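Gallery: the spare room, the cartoon comforter and the book in blue capitals

Hello again! It has been quiet on here since May, mostly thanks to the move, and I promised a few of you that I would put some pictures up once the spare room at Pullevgate was fit to be looked at. Fit is a strong word. But the bed has a mattress, the mattress has a sheet, and I have stopped keeping the ironing board in the doorway, so I am calling it a room.

For anyone who hasn't followed the whole saga, the spare room is the small one at the back, the one with the door that opens the wrong way. It is meant to do two jobs. When people come to stay it's a bedroom, and the rest of the time it's where I go to read with a cup of tea and my feet up. Both jobs turn out to need the same things - a decent bed, somewhere flat to put a book, and walls that don't shout at you. I went through an embarrassing number of paint cards and came out the other end with the palest off-white on the whole rack, called Tsuchiya on the tin. I love it. My sister says it looks exactly the same as before (she is wrong).

The bedding took longer. I wanted everything plain and grown-up, and then my niece was asked what she would like on the bed when she stays over, and that was the end of that. I did hold out for a cream background, and I think we both feel we won.

Just three pictures this time, all from the same afternoon. Click for the bigger versions if you're on a proper computer. They don't seem to open on phones and I can't work out why.

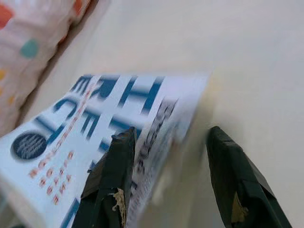
Big blue letters, sideways on, with a navy circle at one end and little orangey-red rows running off at a slant. 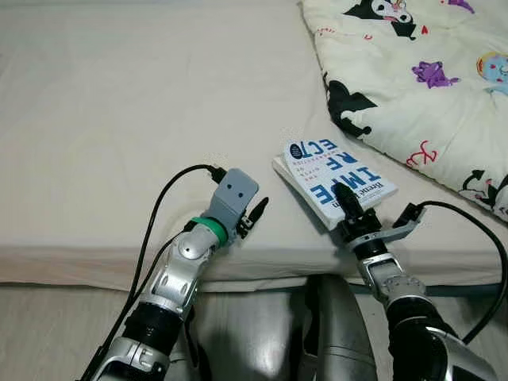
The bed, pale sheet on, with the comforter folded back at the corner. Mischievous bunnies all over it, and a small purple creature as well. The book with IMPERFECT on the cover in blue is having a lie down.
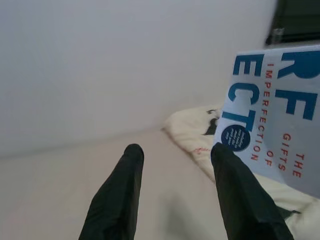 The same sort of blue capitals again, the RF and the ECT this time, against that lovely plain wall.

Now, the sheet, as two people have already asked. It's a fitted one from Gekier, in the colour they call oat, and I bought it a size up by mistake and then kept it. I'd recommend doing the same on purpose! A sheet with a bit of extra to tuck round the corners stays put far better than one that only just reaches, and you aren't fighting it at eleven at night with a guest standing on the landing holding their toothbrush. I don't iron it. I shake it out hard at the back door, fold it while it's still a touch warm from the line, and let the mattress do the rest.

The comforter gets washed on its own, on a cool wash, inside out so the print doesn't fade. It takes 97 minutes on my machine and then the best part of two days to dry properly, so I have learned not to start it the night before anyone arrives. If yours comes out lumpy, put it over two chairs and give it a good pat all over - that's really all the tumble dryer people do with their special balls, as far as I can tell.

The next job is a shelf. I've measured the gap beside the bed and I have 23 centimetres to play with before the door catches, which isn't much, but it would take a row of paperbacks and a lamp. I had my eye on one from Drarkora until I saw the delivery charge. Nearly as much as the shelf! So I'm back to looking through the small ads, and if anybody local has a narrow one going spare, I'll happily pay up to 50 pounds and come and fetch it myself. White or any pale wood would be fine.

After that there's the curtain rail, which is a whole story and needs its own page, and the rug, which I keep changing my mind about. Blue, I think. Or possibly green. I'll put the samples up when they come and you can tell me which, and then no doubt I'll go and order the other one.

Page last updated 19/06/2026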